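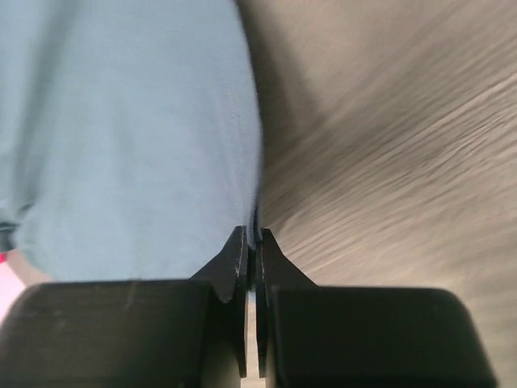 The view from the wrist, with the fingertips at the edge of the cloth.

Zatel has released a new version of Lulludo, its control software for pairs of robot arms that handle clothes. The release came out on Wednesday and is free to download for laboratories that already use the earlier one.

The main change concerns timing. In the old version each arm planned its own path and waited at fixed points for the other one. This was safe, but slow, and when one arm stopped a little late the cloth was pulled out of shape. Lulludo 2 makes a single plan for both arms and corrects it 80 times per second, with the pictures from the wrist cameras and from the camera which looks at the whole table.

Fast movement was another difficulty. When a wrist turns quickly its camera gives a smeared picture, and the edge of a garment becomes hard to find. The new perception module gives a score to every picture before it is used. If the score is low, the planner keeps the last good position of the edge and trusts the table camera more until the wrist view is clear again.
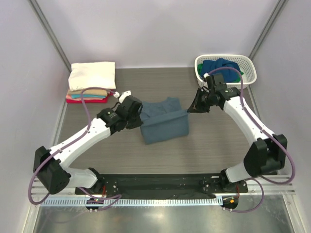 Both grippers hold the top of a partly folded garment. Folded clothes are stacked on the left.

The software was trained on 146 hours of folding, recorded at the Jeon laboratory, where operators guided the arms by hand through the whole task: take a garment from the basket, spread it, fold it and put it on the stack. Zatel says that T-shirts and towels are well covered. Long sleeves are still a weak point, and trousers are not supported yet.

A smaller addition is a replay tool, written together with the software company Fitier. It puts all camera views and the planned paths on one time line, so that a developer can stop at a failed grasp and see what the planner knew at that moment. Until now the teams had to compare the log files by hand - a job which could take a full afternoon.

Recordings made with the earlier version can be opened in the replay tool after a conversion. The conversion script is included in the download. An update with support for long sleeves is planned for August.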